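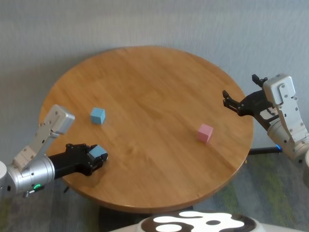 La sala pequeña de Estia ya tiene preparada la propuesta de diciembre, la más sencilla del año: construir con tres cubos. Viene del cuaderno Postier, que dedica 5 fichas a las torres bajas y a los cambios de orden. Las piezas son dos azul claro y una rosa, todas de tamaño parecido, y se trabaja en la mesa redonda de madera. Conviene empezar con los cubos bien separados, como el azul y el rosa que quedan a cada lado del tablero, para que haya sitio donde construir.

La primera ficha pide una torre de dos pisos, azul abajo y rosa arriba. El otro azul se queda aparte. No hace falta que los cantos coincidan del todo - si el de arriba queda un poco corrido, la torre vale igual.

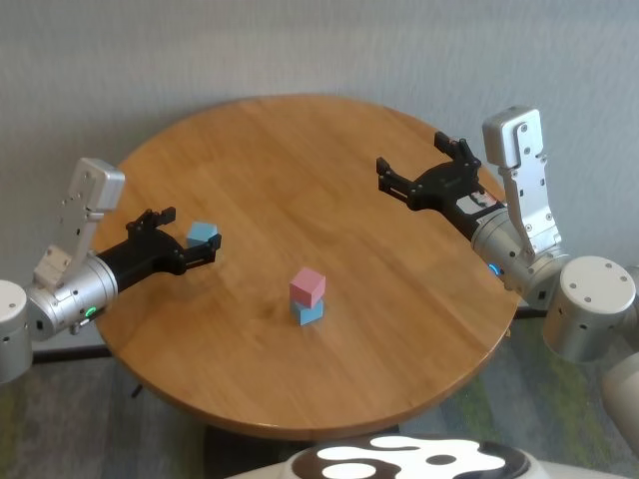

Una lectora de Cakov nos escribe que en su casa la hacen al revés, con el rosa de base, y pregunta si así también cuenta. Cuenta, y de hecho es la segunda ficha. Añade que a ella le cuesta más desmontar que montar, y que preferiría una ficha dedicada solo a eso. La hemos apuntado para la próxima revisión.

Para desmontar, se retira primero la pieza de arriba y se deja la base quieta. Después se reparten los azules por la mesa, uno más cerca del borde y otro más atrás, y se vuelve a empezar con el rosa en la mano.
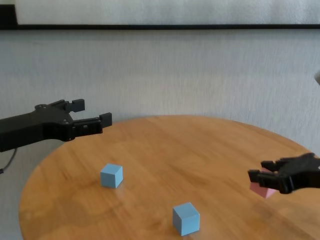 Horario y préstamo

La sala abre 2 tardes por semana durante todo diciembre. El juego se puede llevar a casa en una bolsa de tela, con el cuaderno dentro; hay que devolverlo todo junto en el mostrador de la calle Yu. Al terminar, la mesa se deja despejada y las sillas se recogen contra la pared del pasillo. 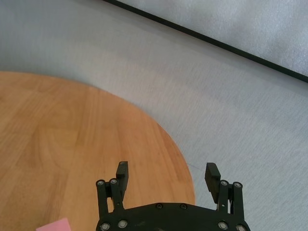

La mesa redonda, sobre la moqueta gris.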